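Print this release | E-mail this release

CLURUS COMMISSIONS SECOND SEASON OF DAILY COMEDY "PLONIA"

LESUM, January – Clurus has commissioned a second season of its daily situation comedy "Plonia", consisting of 70 episodes of 15 minutes each. The first season ran to 46 episodes in the early evening slot. Production is by Stefanou, which also holds the format rights.

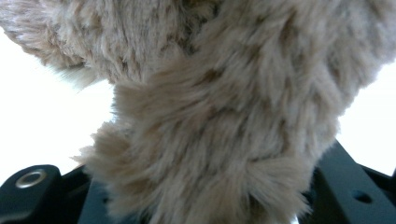 Close-up of beige-brown faux fur.

The new season keeps the existing setting, a boarding house and the pharmacy next to it. Two changes apply to the format. Storylines will run across five consecutive episodes, up from three, and each block will be recorded in script order. Scripts for the first four blocks have been delivered.

"The longer blocks give the writers room for subplots that were previously cut at the edit stage," said Mohandas Unnithan, head of scripted series at Clurus. "The running time and the main cast are unchanged."

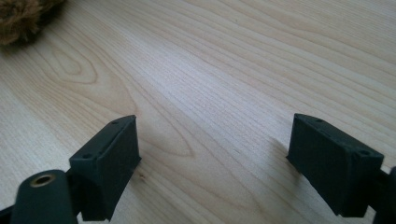 Recording will take place on the standing set at Stefanou's Lesum studio, with a crew of 162. Exterior scenes will be recorded separately – mainly in the first two blocks. Episodes will air at 6:45 p.m. and will be available on the Clurus catch-up service after broadcast. Casting for recurring guest roles is handled by Stefanou.

Print this release | E-mail this release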